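Section 5: Setting Up and Walking the Honier Audio Trail

Before you start

The Honier audio trail takes you through what is left of the Claltden slate works and the workers' village above it. It has 13 stops. The visitor center lends out a Hovov handset, a belt clip, a set of headphones and a paper map. Take the paper map even if you are sure you won't need it. The tourism leaflet says the handset "knows where you are." It knows where you are about as well as a dog knows what a calendar is, and there is a long stretch between stops 6 and 9 where it doesn't know at all.

The full route is 5 miles with a fair amount of climbing. The sign at the gate gives a walking time of two hours. Ignore the sign. It leaves out listening time, and the recordings alone run 104 minutes if you play every one to the end. Allow most of a day, or pick half the stops and skip the rest.

You will need:
One Hovov handset, charged
One pair of headphones (your own will fit if they have a plain round plug)
The paper map
Water
Shoes with a real sole

CAUTION: Slate waste is sharp and it slides. The tips on either side of the path look like something you could scramble up for a better view. Don't.

5.1 Checking the handset at the desk

Do this before you leave the building. The center is a long way back down the hill once you've found out that something is wrong.

1. Press and hold the side button until the screen lights up. It takes longer than you expect. Pressing it again during start-up turns it off, and then you get to begin over.

2. Look at the battery symbol in the top corner. It should show full. If it shows three bars, ask for another handset. The staff may tell you three bars will last the day. In warm weather that might be true.

3. Plug in the headphones and choose TEST. You should hear a voice in both ears. If you hear it in one ear, turn the plug a quarter turn and try again.

4. Choose your language. The menu offers several, but only English and Welsh have all the stops recorded. The others go quiet after the powder house, without warning.

5. Set the trail to MANUAL.

Note: The handset comes set to AUTO, which is supposed to start each recording when you walk up to the marker post. In practice AUTO starts the winding house story while you are still beside the restrooms, then refuses to play it when you get to the winding house. MANUAL means you type the number on the post and press the green key. It works every time.

5.2 Getting to stop 1

1. Leave by the back door of the center and cross the parking lot.

2. Go through the small gate, not the large one. The large one leads to a farm, and the farmer has had plenty of visitors already.

3. Follow the old tramway bed uphill. The rails are gone but the stone sleeper blocks are still in place, most with two drilled holes apiece.

4. Stop at the first post with a yellow top. Enter 1 and press the green key.

The first recording is an introduction, and I would call it the weakest of the lot. There is a harp. There is a man reading a poem about mist. If you would like to know when the quarry opened, who paid for it and why it was dug into this hill and no other, wait for stop 3, where somebody has done the reading.

5.3 Stops 2 to 5: the mill and the incline

1. At the mill, stand inside the doorway to listen. The wind outside covers the voice.

2. At the foot of the incline, decide whether you are going up it. The recording describes 3285 steps to the top. I do not believe this number. It appears on the sign, in the leaflet, on the tea towels and in the recording, and none of them says who counted, or whether it means steps cut in the stone or steps taken by a person walking. The incline isn't nearly long enough for the first kind. Treat it as a story.

3. If you do go up, keep to the left side, where the stone is cut. The right side was the haulage way and it is mostly loose.

4. If you don't go up, take the green path around. It joins again at stop 5. You miss stop 4, which can be played from anywhere in MANUAL, so you haven't lost much except the view.

CAUTION: The winding drum at the top is fenced. The fence is there for good reason and it is low enough to step over. The timber under it is rotten.

Note: The leaflet says the mill is haunted by a boy who carried tools for the sawyers. The recording says this too, in a lowered voice. Stop 3, on the same handset, says the mill hired no one under fourteen and gives a wage book as its source. Both recordings are offered as fact. Choose whichever you like, but the wage book is in a glass case at the center and you can go and look at it.

5.4 Stops 6 to 9: where the handset loses its place

The path goes down into the main cutting here. The walls are high on both sides and the map on the screen will freeze, spin, or put you in the lake.

1. Put the handset away between stops. Use the paper map.

2. At the fork, go right. The left branch is older and prettier, and it ends at a flooded pit.

3. At stop 7, the barracks, you may go inside the first two rooms. The men lived here during the week and walked home for a night, some of them over the ridge. The bunks have gone, but the fireplaces are there, along with the wooden pegs. This is the best recording on the trail. It is mostly a list of what the men ate and what they were charged for it, read in a flat voice with no music.

4. At stop 8 the screen may show a message reading NO TRAIL FOUND. Press the green key twice. If the message stays, restart the handset and set MANUAL again, as it goes back to AUTO every time it is switched off.

Note: The center's advice for this message is to "move to an open area." There is no open area. You are at the bottom of a quarry.

5. Stop 9 is the powder house. It is small, round and well built, and it stands a good distance from everything else, which tells you what the builders thought of their own powder.

5.5 Deposits, extras and paying for things

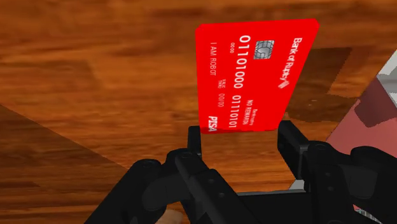
The handset itself is free to borrow, but the desk takes a deposit, and the deposit is where most of the complaints in the visitors' book come from. Go through these steps and you will avoid the usual ones.

1. Ask whether the deposit is a charge or a hold. It has been both. A hold drops off by itself after a few days. A charge has to be refunded by whoever is at the desk when you come back.

2. Get a paper receipt. The desk will offer to email it. The signal in the valley is poor and the email sometimes turns up in another season.

3. Say no to the Ekwueme add-on unless you have children with you. It is a set of extra recordings in which a talking pit pony explains geology. Younger kids seem to like it. The geology is sound as far as I can tell. The pony is very tiring.

4. Return the handset before 5 p.m. The building stays open later for the café, but the desk doesn't, and there is no drop box.

CAUTION: Do not leave the handset with the café staff. They are kind and they will take it, and the desk will have no record of it the next morning.

5.6 Stops 10 to 13: the village and the way back

1. From the powder house, follow the wall uphill to the row of roofless cottages. Stops 10 and 11 are at either end of the row.

2. Stop 12 is the chapel. The recording says the village was abandoned "overnight." The burial register says otherwise, and so does the date stone on the newest cottage, which was put up well after the night in question. People left a family at a time, as work ran down.

3. Stop 13 is the viewpoint. The post is missing its number plate. Enter 13 anyway.

4. To return, take the cart road down. It is longer than the path marked on the screen, but the path marked on the screen crosses a stream at a bridge that was washed out in January and hasn't been put back.

5.7 If something goes wrong

No sound: Check the plug first, then the volume wheel, which gets turned down by the belt clip.

Wrong story playing: You are in AUTO. See 5.1, step 5.

Screen too dark to read: Hold the side button and the up arrow together. The brightness control isn't in any menu.

Handset wet: Switch it off and leave it off. The label says it is weatherproof. The weather they had in mind was milder than Claltden's.

Battery flat: Finish the walk with the paper map. The boards at stops 3, 7 and 12 carry most of the same facts, and the print on them is large.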